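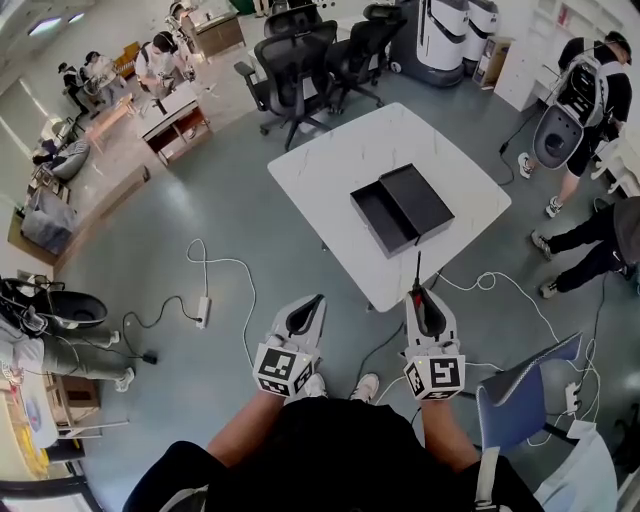
I have been thinking about waiting rooms, mostly from inside one. My mother has had a run of appointments this spring and I am the one with the car, so between January and March I sat in more of them than I had in the previous ten years put together. The dentist in Rolldale, the eye clinic, the hearing place above the shoe shop, the big outpatients at the hospital with its three different sorts of chair. You get opinions, sitting there. Mine is that we've stopped making proper places to wait, and that we should start again.

I know how that sounds. Waiting is what everybody wants less of. My friend Lucinda Marchetti, who ran a GP reception desk for years and has heard every complaint a human being can make about a clock, told me I was mad. The whole point, she said, is to get people out of the room. If you make it nice they'll think you expect them to be there all day. And I do see that. But they are there all day! My mother's eye appointment was at ten past nine and we left the building after one, and at no point did anyone do anything wrong. There were drops, and then the drops had to work, and then there was a scan, and then someone had to look at the scan. That's a morning. It was always going to be a morning.

What gets me is the pretending. The room is set up as though you'll be there for a couple of minutes. The chairs are bolted together in a row facing a wall, there's nowhere to put a cup down, and the telly is on with the sound off, showing a programme about people buying houses. The plug socket has a plate screwed over it. Everything in there tells you it's hardly worth taking your coat off, so you don't, and then you sit in your coat for three hours getting hotter and crosser.

Compare the old railway waiting room. I'm not going to be soppy about it, I'm sure plenty of them stank. But there's one left at Skarnar, on the branch line, and I've used it perhaps a dozen times, and it's a room that has thought about you. It has a long bench round three sides so you can see who else is in there without staring straight at them. The window looks up the line, so you can watch for the train instead of listening for an announcement. There's a shelf at elbow height. Whoever built it took it for granted that a person would be in there for forty minutes in February with a bag and a child and possibly a dog, and they made a room for that person. I've had whole conversations in that room. I once heard the complete history of a boundary dispute, both sides, from two women who turned out to be sisters-in-law.

Nobody talks at the eye clinic. Well, why would they? You're shoulder to shoulder in a row like people on a bus that isn't going anywhere.

Now, the modern answer to all this is to do away with the room. You get a text. You wait in your car, or at home, or you wander about, and then your phone buzzes and in you go. The vet in Pruitt does it and so does the barber, and I gather the hospital is keen. It's called a virtual queue, and the one at the vet's has a little picture of a tortoise that moves along a line, which I admit I enjoyed the first time.

For some people it's wonderful. If you've got a nervous dog, or a toddler, or you're the sort of person for whom a room full of strangers is real misery, then sitting in your own car with your own radio is a blessing and I wouldn't take it away from you. Leilani Iwasaki, who lives two doors down from me and has a cat that screams, says the tortoise changed her life.

But my mother hasn't got a smartphone, and she doesn't want one, and she's eighty-one and in my view has earned the right not to want things. So when we went to the vet with her old spaniel we stood by the door, in the drizzle, while I held the phone and gave her reports on the tortoise. There was a room right behind the glass. It had been the waiting room. It's got dog food stacked in it now.

I wrote to the practice afterwards (politely! I had my sensible hat on) and got a very civil reply saying that clients overwhelmingly preferred the new system. I expect they do. I expect I would have ticked that box myself. The trouble is that you ask people whether they'd like to wait in a room or wait somewhere else, and the room they're picturing is the one with the bolted chairs and the silent telly. Of course they'd sooner be in the car. Nobody has offered them a good room to say yes to.

There is a money side, I realise. Floor space costs what it costs. I got chatting to Hollis Lyons, who fits out shops and surgeries for a living and did the dentist's in Rolldale, and he said the waiting area is always the first thing to shrink on the drawings. Everyone starts with a generous one, then they need another store cupboard, then somebody wants a second consulting room, and by the end you've got six chairs in what used to be a corridor. He said one client cut it from the plan entirely and then rang him a fortnight after opening to ask if he could put some seats on the stairs.

He also told me the bolted chairs aren't even cheaper. I'd assumed they were. He pulled up the prices on his phone and a decent row of them, the sort with the steel beam underneath, came out at £749, and for £800 he could have done the same number of separate chairs with arms, and arms are the thing, because if you've got a bad hip you need something to push up on. People choose the beam because it looks like what a clinic has. That's all. We've got so used to the look of it that a comfortable chair in a surgery would seem a bit unprofessional.

I've thought about that a good deal, on the beam.

So what would I have? Not much, that's the annoying thing. Chairs with arms, some of them higher than others. A few turned to face each other across a corner, so that talking is possible without being compulsory. Somewhere to put a cup, and preferably a cup to put there. A window with something going on outside it, even if it's only the car park, as a car park is a lot more interesting than people give it credit for. Turn the telly off, or turn it up, but make a decision. Coat hooks! I haven't seen a coat hook in a waiting room since I was a girl.

And tell people the truth about how long. This matters to me more than the chairs. At outpatients there's a whiteboard which says "Clinic running" and then a gap and then "minutes late", and in all my visits that gap has been empty. I asked once and the receptionist said they'd stopped filling it in as it upset people. But I can do a lot with an hour if I know it's an hour. I can go and get a sandwich, or take Mum round the corner to look at the garden. What I can't do anything with is "shouldn't be long". I've lost whole mornings to it, sitting forward on my seat with my book shut on my finger.

The hearing place, to be fair to it, gets this right. It's a tiny business, just Mercedes Betancur and one other audiologist, and the waiting room is really only a landing, but when you come up the stairs she puts her head out and says "twenty-five minutes, there's tea", and it is, and there is. She's got two armchairs from her own house and a jigsaw on a tray. Everybody who comes does a bit of the jigsaw. My mother, who hasn't voluntarily touched a jigsaw in her life, got cross when she was called in because she'd found a piece of the bridge. I sat on and did a good stretch of sky with a man who was having his wax seen to, and we discussed whether the Rolldale bypass would ever be finished, and I can't say I've enjoyed an appointment more, and it wasn't even mine.

You could say that works only because it's small. Perhaps. A hospital can't put its own armchairs on the landing. But it could manage a jigsaw, and it could certainly manage to fill in the gap on the whiteboard, and none of that needs a new building or an app.

A reader, Noemi Blackwood, wrote to me after I grumbled about the vet's in an earlier column, and she made a point I hadn't considered. She looks after her brother, and she said the waiting room used to be the only place she ever met other people doing the same. They'd never have gone to a support group, any of them, it would have felt like making a fuss. But put them in a row with a delay and they'd swap phone numbers, or tell each other which form to ask for. She learned about a grant that way, worth £300, from a woman whose name she never found out. Now she waits in the car park with the engine off, and so, presumably, does the other woman, three spaces along.

I read that bit out to Lucinda and she went quiet, and then said that in her day there had been a table in the corner with leaflets on it, and that she used to move the chairs nearer to it when no one was looking. They told her off for blocking the fire route.

We're back at the eye clinic next month. I've bought a flask.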